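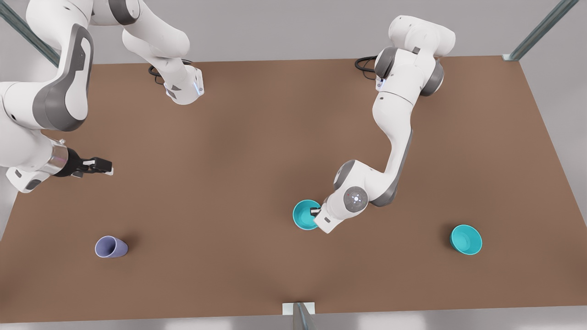
Unit 13, page 2

Planning for two arms over one table

Course handout, June 2020

This unit covers the software that sits between a task description ("put the dishes away") and the joint commands sent to two arms. The running case is the table-clearing task in the Manham simulator: two bowls, one tumbler, two arms with parallel-jaw grippers. You should have Manham installed and the tutorial world loading before you start. If it doesn't load, see the notes at the end of Unit 12.

1. Names and frames

Left and right always mean the robot's left and right. The default camera faces the robot, so the right arm shows up on the left side of the render. Every year people lose an evening to this. Read the arm name from the state message and don't judge it from the screen.

There are four frames to keep track of: world, table, arm base (one per arm) and tool (one per gripper). Object poses come out of the perception node in the table frame. Grasp poses are stored in the object frame. The planner wants tool goals in the arm base frame. The chain for a bowl grasp is therefore:

base_T_tool = base_T_table * table_T_object * object_T_grasp

Write the chain down before you code it. If two neighboring subscripts don't match, the product is wrong even when the numbers look sensible.

2. What the perception node gives you

The node is called Joto. It publishes a list of objects, each with a class, a pose, and a score. In simulation you can switch it to ground truth, which reads poses straight from the physics engine. Use ground truth for sections 3 to 5 and the estimated poses for the lab.

Joto has known limits:

A bowl is symmetric about its vertical axis, so its yaw is meaningless. Joto fills in zero. Don't plan to a yaw of zero as if it were measured.

A gripper or wrist in front of an object hides part of it. With the left arm's finger over the rim and the wrist across the right side of the bowl, the score falls and the pose can jump. Once a grasp is closed, stop updating that object from vision and attach it to the tool frame.

The tumbler may be upright or on its side. The class label is the same for both. Check the angle between the object's z axis and the table's z axis. In the render on this page the tumbler is lying down, with its mouth toward the left of the image, so an upright grasp from the library would miss it.

3. Choosing a grasp

Bowls use a rim grasp. One finger goes inside the rim, the other stays outside, and the tool comes down from above at a tilt. Because yaw is free, the library samples 20 rim positions per bowl and passes them to inverse kinematics. Drop the ones with no solution, then drop the ones in collision, then sort what is left by distance from the joint limits.

Sort last. Sorting first wastes time scoring grasps that can't be reached.

The tumbler on its side uses a body grasp across its width, with the fingers on either side of the long axis. The taper matters here. Close on the wider half and the tumbler tends to slip toward its narrow end. The library grasp is set near the middle.

4. Assigning arms

The simplest rule gives each object to the nearer arm base. It works when objects are well spread out. It fails when both arms want the middle of the table, or when the nearer arm is already holding something.

The version we use in this course is a cost table. Each row is an object, each column is an arm, and the entry is the planned path length plus a penalty if the path enters the shared zone. With 3 objects and 2 arms the table is small enough to search in full, including the order of the picks. Do that. A greedy assignment is shorter to write but gives poor results on several of the test layouts.

5. Keeping the arms apart

Two approaches are covered.

Joint planning treats both arms as one robot. The planner finds a path for all joints at once, and any path it returns is free of arm-to-arm contact if the collision model is right. It is slow, and a small change in one goal means planning everything again.

Zone locking plans each arm alone. The space over the table is split into left, shared and right. An arm must hold the lock before it enters the shared zone and gives it up on leaving. A waiting arm holds at a hover pose with its gripper open. This is quick and easy to debug, but one arm stands idle more than it needs to.

Nuttall, the planning library supplied with the course, supports both through the same call. Set mode to "joint" or "lock".

Cables are not in the collision model. Neither are the frame bars around the table unless you load the full world file. Load it.

6. Lab

Run the Uvano layout set in lock mode with ground truth, then again with estimated poses. For each run, hand in the log, the assignment table and a short note on any failed grasp, saying which step of section 3 let it through. Then change one layout so that lock mode deadlocks, and explain how. Code goes in your course folder, with the report as plain text.

Reading for the next unit: the Nuttall manual, chapter on time scaling.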